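The Last Train From Trotbridge

Cinzia Zanetti got to Trotbridge with the speaker under her coat. Lalto, second-hand, one dent. Four percent left.

Rain. Platform 5, no bench.

She pressed the button anyway. Her brother's playlist, 222 songs, most of them awful. It came on halfway through a chorus, tinny and far too loud. A man by the timetable looked up.

"Is that a Lalto?"

"It's dying."

"They all do that. Mine said four for a week." He dug in his bag. Cable, wrong end. Another cable. Wrong agian.
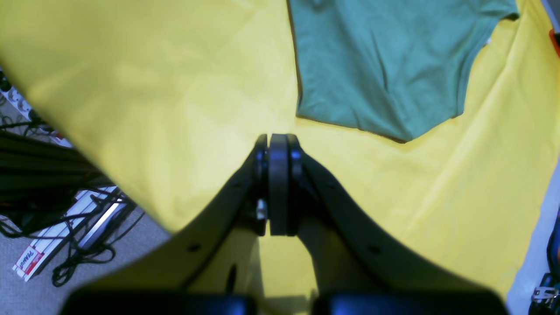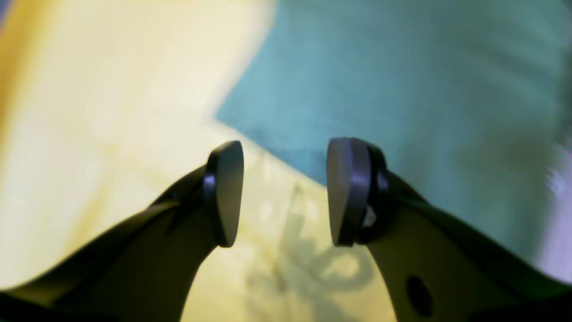
The train to Pluvholm was late, then later. They stood close to hear it. Song nine, song ten. She told him about her brother, the short version. He didnt say sorry, just asked which one was his favourite.

"Next but one," she said.

Lights down the line now. The speaker beeped. Three percent.

"Let this one go," he said. "Get the next."

She sat down on her case and turned it up.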